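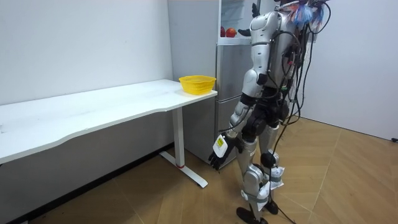

Prundbridge, July

Home | Syllabus | Notes | Labs

Unit 4: Budgeting a humanoid work cell

Price the furniture with the robot. A table, a basket and a refrigerator fix the reach the arms must cover, so measure shelf height before asking Irkel for a quote.
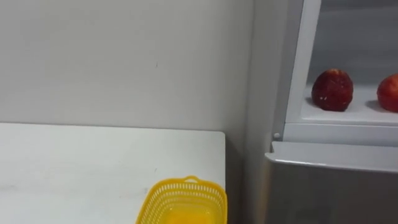 Hand spares go on their own line. Sima's worksheet allows $634 for cables and $145 for shin padding and straps. Get the Kravchuk lead time in writing.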